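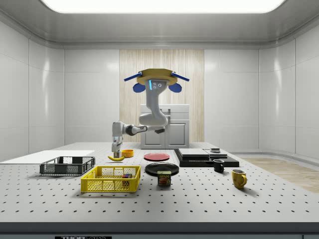 The Mahlangu, or how I came to own a fourth typewriter

I had a rule about typewriters, and the rule was three. Three fit on the shelf in the hall. Three could be explained to visitors as a collection, whereas four starts to sound like a condition. I kept to it for eight years and was fairly smug about it.

Then Kaj Bjarnason phoned at suppertime to say he was clearing out his aunt's basement in Gimli and did I want "the green one." He would not describe it further. Kaj sells used outboard motors and believes all other machinery is the same machine in a different colour.

The green one was a Feston portable, the wide-carriage model, in a case that smelled of mothballs and rye. I had only ever seen the narrow one. The wide carriage was meant for people who typed ledgers, and I suspect most of them went to people like Kaj's aunt, who typed letters to the municipality about drainage. She kept carbons. There are nearly 60 of them tucked in the lid of the case, and by the end she was on first-name terms with the reeve and not in a good way.

He wanted forty dollars and help with a chest freezer. I have since decided the typewriter was free and the freezer cost me forty dollars and a week of walking like a question mark.

What was wrong with it

The serial number ends in 1566, which according to the one list anybody trusts puts it in the second year of production, before they switched to the cheaper ribbon vibrator. This matters to me and, as far as I can tell, to one other man in Regina.

The drawstring had snapped, so the carriage slid about like a drunk on a pontoon. The platen had gone hard as a hockey puck. The letter g came up about halfway, thought better of it and stayed there. Somebody had also oiled the segment, which you must never do, and judging by the colour they had oiled it with something meant for a tractor.

I cleaned the segment with mineral spirits and a toothbrush for three evenings. My daughter asked whether it was my toothbrush. It was not, but I did go and check.

The drawstring I replaced with braided fishing line, fifteen-pound test, knotted the way Thabiso Dlamini showed me at the swap meet in February. Thabiso used to service office machines for a living and has very little patience for those of us who do it for pleasure. He watched me tie the knot four times, untied it four times, and then did it himself while talking to somebody else about curling. I have been able to do it ever since, though I can't do it if anyone is in the room. 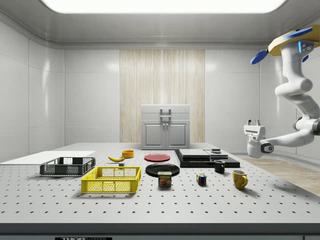
The g was the real trouble. I had the type bar straight, the link was sound, and still it hung. I wrote to the forum and got eleven opinions, one of which was that I should learn to write without it. In the end I found a tiny burr on the side of the slot, took it down with a bit of emery paper, and the thing snapped up so smartly that I typed a whole line of g's and then sat there feeling like a surgeon.

The platen is still hard. There is a fellow who recovers them, but he wants more than the machine is worth, and there's a wait. For now I run two sheets of paper behind every page and it sounds a little less like somebody nailing shingles.

A word on names

Somebody will write in to say that the wide-carriage Feston was also sold as the Hodutis, and as the Revetti in the department stores, with a different badge and a cream body. Yes. I know. I've wanted a Revetti since I was nineteen, and the last one I saw go by was priced at 1000 dollars with no case and a missing return lever. The seller called it "honest." I suppose it was, about the lever.

In this house the green one is called the Mahlangu, after our old mail carrier, who was also wide, punctual and loud on the stairs. She has been told, and took it well enough.

It lives on the kitchen counter beside the bread box, the hall shelf being full. I type the grocery list on it most mornings before anyone's up, or at least before anyone was up until I started typing. Ribbon is the ordinary half-inch, black and red, and the red half still prints a bit of black along the bottom of the letters. If you know which screw that is, please tell me before I start guessing.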